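Namovport Radio Play Society
Minutes of the January meeting

Present: Gerrit Modise (chair), Karla Camacho, Erasto Kimaro, Sulastri Liew, Thabiso Chauke (minutes)

The meeting was called for 7:00 and opened at 7:12, the chair having gone back to his car for the agenda and returned with last year's.

1. Minutes of the last meeting

Approved with one correction. Where the minutes said Karla Camacho "agreed to direct," they should have said she "was told." Thabiso Chauke said he had softened it out of kindness and would stop.

2. The spring play

"The Lighthouse at Trodard" now runs 83 minutes. The station has given us an hour. Gerrit Modise, as author, reminded the meeting that a good deal of the running time is fog, and fog can't be hurried. Karla asked whether the fog could at least overlap with some of the talking. Gerrit said he would look at it. He said this about the storm last year, and those with long memories will recall the storm.

After further discussion Gerrit offered to give up the second of the two inquests. The meeting thanked him before he could think it over. He also asked that the bishop's speech be left alone, and it was left alone pending a vote on it when he is feeling stronger.
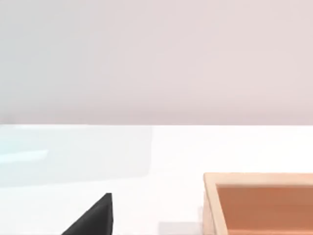

When does the final script have to be with the station? The station wants it by the last Tuesday of the month, by noon, with page numbers this time.

3. Casting

Erasto Kimaro will play the keeper. Sulastri Liew will play the keeper's wife, the keeper's mother, and, if we can't find anyone, the keeper's former business partner Mr. Bevan, who has a cold throughout. The keeper's dog, Boris, is still open. Gerrit feels strongly that Boris should be played by a person. Karla feels strongly that Boris should be a recording of a dog. A vote was held and went to the recording, after which Gerrit pointed out that Boris has lines.

Karla asked to see the lines. They are mostly "Woof," but there is a dream sequence.

It was agreed to hold auditions for Boris. Anyone trying out should prepare one bark of warning and one of regret. 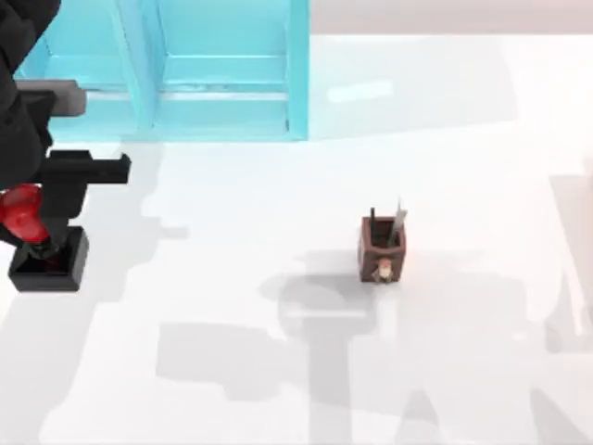 Erasto Kimaro asked whether the keeper really has to whistle in every scene, as he can't whistle, and had mentioned this when he was cast. Gerrit said the whistling was the heart of the part. Sulastri can whistle and will stand next to him. The meeting noted that she may also be playing opposite him at the time, and left the details to her.

4. Sound effects

The gravel tray was discussed for longer than any other item. It has been used for walking up the path, walking down the path, the avalanche, and breakfast cereal, and the gravel is getting fine. Thabiso reported that it now sounds like a man crossing a sandbox. New gravel to be bought, washed, and kept away from the kitchen end of the hall.

The thunder sheet has a bend in it and produces something closer to a question. Karla likes this and wants it for the inquest (first inquest, now only inquest). A second sheet will be borrowed for actual thunder.

Creaking door: still creaks, though somebody has been oiling it. Would they please not.
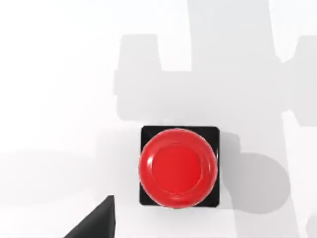 5. Money

We have $83 in the account. Gravel will come out of this. Gerrit proposed spending the rest on a foghorn. Sulastri asked what was wrong with Erasto blowing across a jug, and a demonstration was given. It was very good. No foghorn will be bought.

Membership is still $12 for the year and remains unpaid by two of those present, who know who they are, and one of whom is writing this.

6. Rehearsals

Eight rehearsals before recording, all at 7:30. Please bring a pencil. Please don't staple your pages, as we can hear you turning them, and last spring it was mistaken for surf in a play set in a bank.
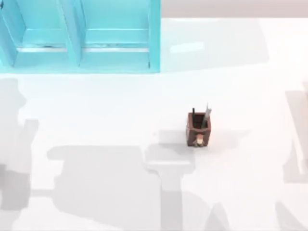 Turquoise shelf organizer, from above.

7. Any other business

Erasto asked if he could leave his jug in the hall. Agreed.

Karla wanted to know who has the tea urn. Gerrit thinks it may be in his garage and will look for it when he looks at the fog.

Meeting closed at 9:08. Next meeting same time, with this year's agenda.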